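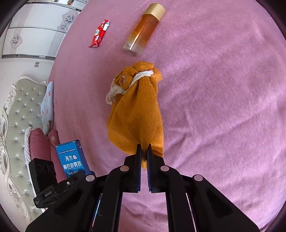 Wyn Nicholas to Anchor Herkley's Morning News

What a climb! Wyn Nicholas, who started at the Gronow radio station reading school lunch menus on air, takes over the anchor chair at Herkley Morning in March 2025. She studied journalism, spent four years covering city hall, and then ran the press office for Mayor Hywel Bellis before coming back to reporting in January.

Her first book, a lively memoir of life on the local beat, drew 400 people to its launch at the Barura Theater (they had to bring in extra chairs). She'll keep her Saturday radio call-in show, too.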